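An Afternoon at the Ruro Open Day

I have been meaning to write this up since January, when my sister-in-law rang to say that Ruro was opening its doors for an afternoon and would I like to come along, seeing as I'm the one in the family who complains loudest about the dishes. Of course I said yes! We drove the long way round because of the roadworks, ate our sandwiches in the car park, and were inside with our visitor stickers on a little after one.

If you haven't heard of Ruro, they share a big old building with Bidia, who make shelving for shops, and the two of them seem to borrow each other's kettle quite a lot. Our group had 11 people in it, mostly retired like me, plus a father with two very well-behaved boys who asked better questions than the rest of us put together.

We started on the Bidia side, where Nasrin Alipour took us through the stock room. She has worked with shop-floor machines for years and is refreshingly plain about them. They have a cart called Chowdary that trundles boxes from the packing bench to the loading door, and it does that all day without any fuss. It managed 290 boxes the day before we came, she told us. What it can't do is open a box, see that one of the brackets inside is bent, and put it to one side. A person still does that, and she doesn't expect it to change while she's working there. I liked her very much.

One of the boys asked whether Chowdary ever gets lost. It does, when someone leaves a pallet in the wrong spot, and then it simply stops and waits to be rescued - much like my husband in a department store.

After a cup of tea (good biscuits, and plenty of them) we crossed the hallway to the part I had really come for. Carola Vogler looks after the household chores work at Ruro, and she began by asking each of us which job at home we'd hand over first. Ironing won by a mile. She winced and said cloth was about the hardest thing we could have picked, as it never sits the same way twice. Dishes are a bit kinder, she said, because a bowl at least stays the shape of a bowl, but there's still a great deal to sort out: where to take hold of it, how hard to squeeze, which way up it is, and what to do about whatever else has ended up on the counter.

I told her that at our place the answer to that last one is everything. Keys, mail, half a lemon, the good scissors.
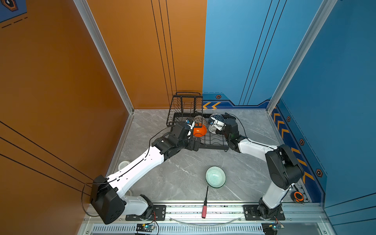 Carola said a kitchen bench in a real house is never tidy, and a machine that only works on a tidy one isn't much use to anybody. She keeps a notebook of tries, and the page she had open was up to number 312. I asked how many of those she'd call a success and she laughed and said it depended how fussy you were about your crockery. Then she gave me a proper answer, too. Picking up one thing and setting it down somewhere sensible is coming along nicely. Doing a whole sinkful, start to finish, in a kitchen the machine hasn't met before, is still a fair way off, and she wouldn't put a year on it even when the father in our group pushed her.

There's a second outfit, Clastik, that does the soft fingertips for some of her work, and they had a small table by the exit with samples you could squeeze. The boys had to be dragged away from it. So did I, a little.

We got home at half past five to the breakfast dishes still sitting in the sink. I washed, my sister-in-law dried, and I did find myself paying attention to my own hands for once, and how I turn a cup over without giving it a thought. Ruro are planning another open day later in the year, and visitors are asked to wear closed shoes and to book ahead as the groups are small. Parking is free behind the building, but go easy over the speed bump!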